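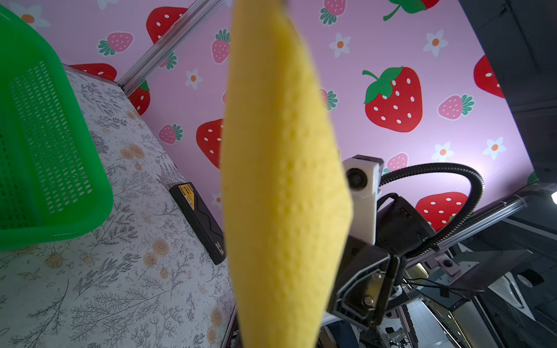
A yellow sponge, with a green plastic basket on a floral table covering.

The Sponge Subscription Will Not Save You
By Ishbel Rutherford
January 28, 2022

The pitch from Prandetik goes like this. Your kitchen sponge is filthy, you keep it too long, and for $104 a year a fresh one will arrive in the mail before the old one turns on you. The company signed up 2083 households in its first season, mostly in and around Vusdale, and would like you to believe that they are all better off.

I asked what "better off" meant. The answer was a survey. Customers were asked if their kitchens felt cleaner, and most of them said yes. I would say yes too if I had just paid $104 for sponges.

Nicanor Escobar has run the hardware counter at Matheson for years and sells a plain sponge for less than the cost of mailing one. He has watched copper scrubbers come and go, then bamboo brushes, then a silicone pad that smelled of last night's onions no matter what you did to it. "People want to be told when to throw it out," he said. "I tell them when it stinks. They don't like that answer."

It may not be a perfect answer. A sponge can hold plenty of germs before your nose catches on, and anyone who wipes up chicken juice with one and then does the glasses is asking for trouble. But a delivery schedule knows nothing about your chicken. A single person who eats out and a family of six get the same box.

Then there is Niltetside, the rival service, which adds an app. The app reminds you to rinse. I used it for most of August and got 147 reminders, several of them while I was asleep. I rinsed about as often as I always have.

Both firms talk about waste, and both ship in cardboard with a printed card inside thanking you for caring. Escobar's come in a bin by the register. I bought two on my way out, and he didn't ask for my email.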